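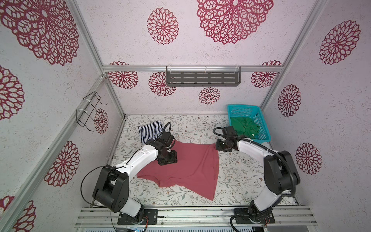 Gendden Folding Notes, small laundry part

README, version of Tuesday, March 20, 2018
Written by Felicja Brzozowska. Checked by Maysoun Tannous.

What is in this folder

The folder holds pictures and short written notes about folding a small load of washing on a flat mat. The load is made of ordinary soft things: a T-shirt in a red that is near to coral, a striped piece in dark blue and white, a green cloth. There is also a basket, blue going to turquoise, where things wait before they are folded. I write "piece" when I do not want to decide if a thing is a shirt or a towel, and I ask the other people who add notes to do the same.

The notes were started at Plusbridge as a help for Maysoun, who was writing a guide to household linen and needed examples of half-finished folds. Most guides show only the flat shirt and then the perfect rectangle. We wanted the part between.

Files

notes.txt — one paragraph for each fold, in plain English
words.txt — the list of words we agreed on, with the older words beside them
colours.txt — names of colours, see the remark below
pictures — the pictures, still in the order in which I received them, and this order does not tell you which moment was first

The file notes.txt has 70 paragraphs. Please do not put line breaks inside a paragraph, the script from Marciniak reads one line as one note and it will cut your text in two.

How we describe a fold

Begin with the state of the cloth and leave the intention for later. "Spread out, slightly rumpled" is a good beginning. "Ready to fold" is not so good, it is already an opinion. After this, say where the hem is, where the sleeves are if there are sleeves, and if a corner sticks out to one side.

For a shirt we use these words:

flat — the whole garment is open, small creases are allowed
sleeves in — the sleeves lie across the body
half — folded one time, in either direction
packet — folded into layers with a more or less straight outline
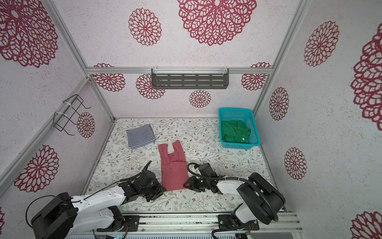
The stage "sleeves in" gave us the longest discussion. Maysoun wanted two stages, one for each sleeve. I was against it, because on a soft knit the first sleeve moves again when you bring the second, and then the note is wrong. For now we keep one stage. If only one sleeve is across, write "flat, one sleeve in" and continue.

For a square cloth we use only flat, half and packet. There is one extra word, "bow", for a cloth which is gathered between its two sides so that it looks like a bow tie. It is not a fold, and it should not be counted as one.

Remark about colours

The same garment may be called coral, red or pink, it depends on the light and on who is writing. Please do not correct an older note to your own colour. Add your word in colours.txt on the same line. The striped piece has a similar problem, some people write navy and others write black. Both are accepted.

Remark about the background

The mat has a print of thin grey-green leaves and small flowers, and the walls have big dark red flowers like lace. It is a busy place for the eyes, I agree. When you write about an edge, compare it with the edge of the mat and never with the pattern. In the older notes you can find "hem along the third leaf", and today I cannot say which leaf this was.
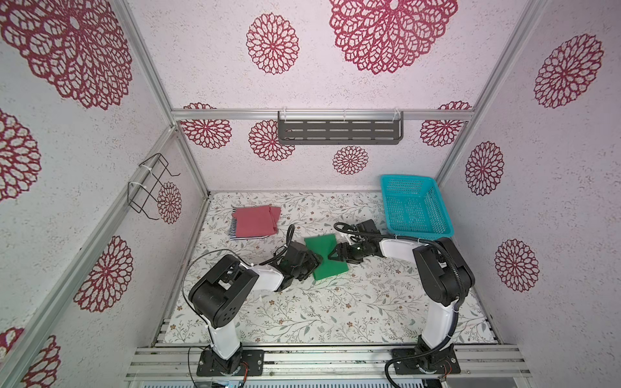 Pieces that lie one on top of the other get one note each. In the note for the lower piece write only what shows, for example "stripes at the left side and along the bottom". Do not guess how it is folded underneath. Nine notes in the first version had such guesses and I removed them.

Known problems

Notes 10 and 11 are about the same fold. I left both, the numbers are already used in other places.
The word "towel" still appears in some notes, it should be "piece".
The Rolis copy of words.txt is older and has no "bow". Use the copy from this folder.

Adding notes

Send new paragraphs to me in a plain text file, not more than 200 words for one fold. Mistakes of English are not a reason to wait, Maysoun reads everything before it goes in. The next version is planned for June.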